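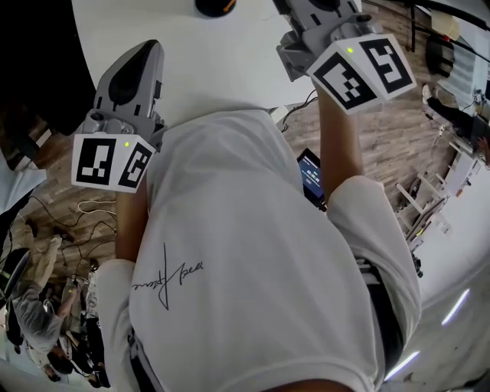

The white table, and the shirt with the signature on it

The Signature

Nazma Sikder had bought the T-shirt for its signature. It ran across the chest in black, one long upright stroke and then a tangle of loops, and the man at the Rosto stall could not tell her whose name it was. He let her have it for less because of that.

She wore it the day she cleared her uncle's flat. The big furniture had gone in May. What remained was the white table, which her cousin wanted and had not collected, and a drawer of papers that had been tipped into a Jundico shoebox.

She took the papers out and read them standing up. Most were receipts. There was one for 40 pounds, for a repair to a clock, and one for the table itself, delivered and paid for, number 1652. At the bottom of each he had signed his name. She had never looked at his signature before. It started with a long stroke.

She pulled the front of the shirt out from her stomach and looked down at it. From where she stood it was upside down, and the loops went the wrong way. She held a receipt upside down beside it. The stroke was close. The loops were not - his were smaller and there was a dot he always put in, even though there was nothing in Sheikh that needed one.

Her cousin rang.

"Is it scratched?" he said.

"The table? No."

"He said it was scratched."

"He said that so you wouldn't take it while he was alive."

Her cousin thought about this. He asked whether it would go through a normal door, and she said it had come in through one. He asked what else was there.

"Receipts," she said. "Do you want any?"

"What would I do with receipts?"

She put them back in the box, apart from the one for the table, which she folded and kept in her hand. Then she went round and ran her palm along the rounded edge. On the far side, underneath, where you would only find it by feel, there was a scratch as long as her finger.

"Are you still there?" her cousin said.

"Yes."

"So is it all right? I'm borrowing a van for this."

"It's a good table," she said. "Bring a blanket."

She hung up and wrote the date on the lid of the box, Jun 18, 2026, and under it she tried to write her uncle's name the way he had. The stroke was easy. She got lost in the loops, went back, and put in the dot.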